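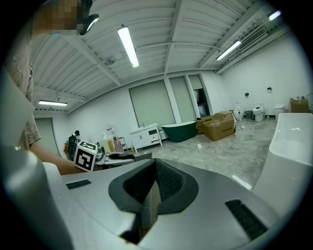
# Cube pose keeps flipping during handheld capture, anyone solved this?

**irgate_dan**

Hi all! I've been having a ridiculous amount of fun with the handheld gripper pipeline, and I've hit my first proper wall. We track the marker cube for a reference pose and fuse it with visual odometry from the gripper camera. Most of the time the two agree beautifully. Then the cube turns so only one face is square to the lens, and the orientation snaps over to a mirror-image solution for a few samples before it snaps back.

The planner downstream (Golia, current branch) treats the snap as real motion, so I get a gorgeous smooth trajectory with a wrist flick in the middle of it. Lens calibration looks fine. Exposure is locked.

**wlangat**

Classic planar ambiguity. With one face visible there are two poses that reproject almost equally well, and noise picks the winner. Don't solve per face! Put all the visible corners from every face into one solve against the full cube model. As soon as you can see 2 faces the second solution mostly falls apart.

Wekesa Langat, Vavberg tools

**irgate_dan**

Oh that's lovely. I was solving each face and averaging the rotations (I know, I know). What do you do when there really is only one face?

**wlangat**

Keep both candidates and let the filter choose. Predict forward from odometry, take whichever is closer, and if neither is close, drop the measurement and coast.

**denise_y**

I'd disagree with "closer to the prediction" as the whole test. If the filter has already latched onto the wrong branch, you'll happily keep picking the wrong one. We run a smoother offline over the entire recording and carry both hypotheses until a second face shows up. Slower, but it's logged data, so who's in a hurry?

**wlangat**

Fair for offline. I want a live warning while the operator is still standing there, so they can redo the take.

**denise_y**

Then do both! Cheap gate live, smoother overnight. My gripe is with people shipping the live estimate as the label.

**irgate_dan**

Update: joint solve is in. I replayed a log of 980 samples and the flips went down to 3, all with a single face showing. Golia's path through that section is clean now and I've been grinning at the plot all afternoon. Trying Denise's smoother next. Is the Després fork still the one to use?

**denise_y**

Yes, but check the quaternion order in the importer. It's w last.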